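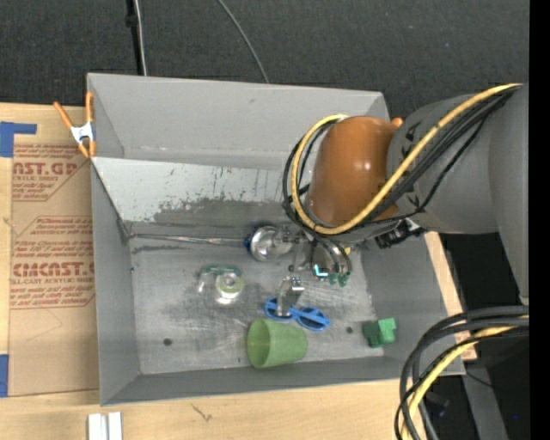 How Does a Robot Decide What to Pick Up?
April
By Nia Meredith, Ledesma Learning Office

A robot arm is made of metal, motors and cables. It cannot choose anything by itself. The choosing is done by software, a set of instructions that runs on a computer.

At Arnthorpe, the software is called Skernera. It begins with a camera picture of the bin. The program must find where one object ends and the next begins. A bright blue item on a gray floor is fairly easy to find. A clear tape dispenser or a see-through cup is harder, as the gray floor shows through it.

Next, Skernera compares 3,000 possible grips. Each grip receives a score. A grip that would bump the arm against a wall of the bin receives a low one.

The last part is called planning. The software works out a path for every joint, so that the finger comes down in the right place. If a grip fails, the program takes a new picture and starts again. Children may try a smaller version, with 23 practice objects, at the Nulasby learning room.

Reader comments

Room 6: Our class wants to know if it can pick up a marble.

Teo's dad: My son asked what happens if two grips get the same score. Could you add that?

P. L.: Clear explanation, thank you.

Contact the Learning Office | Copyright Ledesma | Back to top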